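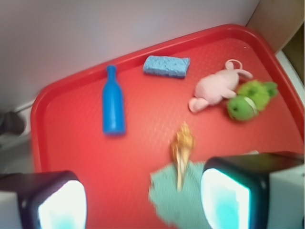
*La bandeja roja y las cosas de hoy: botella, esponja, conejo, tortuga, caracola y trapo.*

## ¿Duro o blando? Vamos a tocar cosas

Hola otra vez. Hoy toca página de tocar. Rápido, que la merienda es a las cinco.

Coge una bandeja de casa. La nuestra es roja y de plástico, con el borde levantado – muy útil, así las cosas no ruedan hasta el suelo. Pon dentro juguetes, trapos, lo que encuentres. Pregunta antes si es de otra persona.

Ahora la palabra del día: **textura**. Textura es cómo se nota una cosa cuando la tocas. Lisa, rugosa, peluda, pegajosa (puaj). Los ojos ayudan un poco, pero la que sabe de verdad es la piel.

### ¿Por qué notamos las cosas?

En la punta de los dedos tienes unos sensores pequeñísimos. Muchísimos. Se llaman *receptores*. Unos notan si aprietas, otros si algo vibra, otros si está frío o caliente. Mandan el aviso por los nervios, como mensajes por un cable, y llega al cerebro rapidisimo. Antes de que digas "¡ay!".

En el codo tienes menos receptores para estas cosas. Prueba: toca un peluche con el codo y luego con el dedo. ¿A que cambia?

### Los duros

La botella azul de juguete es de plástico y brilla por un lado. Cuando algo brilla así suele ser liso: la luz rebota toda más o menos hacia el mismo sitio. Si la superficie tiene bultitos, la luz se va para todas partes y brilla menos. Mira el fondo de la bandeja – tiene granitos finos.

La caracola es otra cosa. Color arena y naranja, con forma de espiral. Las caracolas las fabrica un animal blando, un molusco, que vive dentro. Va añadiendo material por el borde, poco a poco, y la casa crece con él. Da vueltas y vueltas. Pasa el dedo siguiendo la espiral de una caracola, despacio, que la punta pincha un poco.

### Los blandos

Conejo rosa y tortuga verde, los dos de peluche. El pelo de un peluche son fibras, hilos muy finos puestos muy juntos. Al apretarlos se doblan y entre ellos hay aire. Aire + hilos = blandito.

Una tortuga de verdad no se nota así, claro. Caparazón duro, casi siempre. Usa Nilsuwan, de la clase de los medianos, preguntó si hay tortugas de caparazón blando. ¡Sí que hay! Lo tienen cubierto de piel, como cuero.

### ¿Y la esponja?

Llena de agujeros. Eso se llama ser **porosa**. Los agujeros guardan aire, por eso se aplasta, y también guardan agua, por eso sirve para fregar. Y el trapo verde azulado, lo mismo pero con hilos: el agua se mete por los huequecitos.

### Juego: la mano adivina

- Juega con otra persona, sois 2.
- Una se tapa los ojos con un pañuelo.
- La otra le da una cosa de la bandeja. Sin pistas.
- Hay que decir una palabra de textura *antes* de decir qué es.
- Tienes hasta 20 segundos. Luego cambio.

Palabras que valen: liso, áspero, suave, peludo, rugoso, blando, duro. Son 7. Si se te ocurre otra, vale tambien.

Más difícil: con calcetines en las manos. Chalerm Tanasarn lo hizo y confundió una esponja con un bocadillo.

### Para dibujar luego

Haz dos columnas en un papel, **duro** y **blando**. Dibuja cada cosa donde toque. ¿Alguna va en medio? Ponla en la raya y escribe por qué.

Traed los dibujos el lunes, con el nombre por detrás.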